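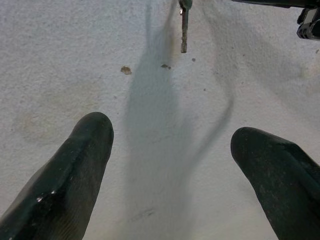
Wrist camera view at the sorting cell, gripper open over the white table.

Cell 2 gets new finger covers

The small-parts cell in the Bautista building was out of service for most of Wednesday while Renzo Martinelli went through the gripper and reset the wrist camera. It is running again, with a few changes that operators on both shifts should know about.

The cell had logged 761 missed picks in April, nearly all of them on the short Rustitz pins. Renzo found that the left finger was closing slightly ahead of the right and nudging the pin before the other finger reached it. He loosened both fingers, cleaned the mounting faces and set them again with the Brulon gauge block. The old finger covers had gone smooth at the tips and were replaced with a set from the spares drawer. There are 2 sets left, and Altatley has been asked to quote for more.

The green fingers show up well against the white table, so small chips and dust are easy to spot on the camera view. Please look at that view at the start of each shift. If there are specks on the fingers or crumbs on the table, stop the cell, lock it out and wipe both down with a dry lint-free cloth. Do not use the blue solvent wipes. They leave a film on the covers, and the pins slide.

Shadows are the other thing to watch. With the overhead lights on, the table can show a soft gray shadow between the open fingers, and the old vision settings sometimes took the dark end of it for a part. Renzo raised the contrast limit to 33 and saved the settings under the cell's usual job name. Nothing needs to be loaded by hand. Leave the overhead lights on while the cell is running, including on the night shift, or the new limit will be off.

Opening width and grip force have not been changed. If picks start to fail again, write down the part number and the time in the cell log before restarting, and leave the fingers as they are. Adjusting them by eye is how they got out of step last winter.

The next check is planned for the end of the month, when the cable at the wrist will also be replaced.

Questions about this item: maintenance office, Bautista building | © Altatley Plant News | Back to top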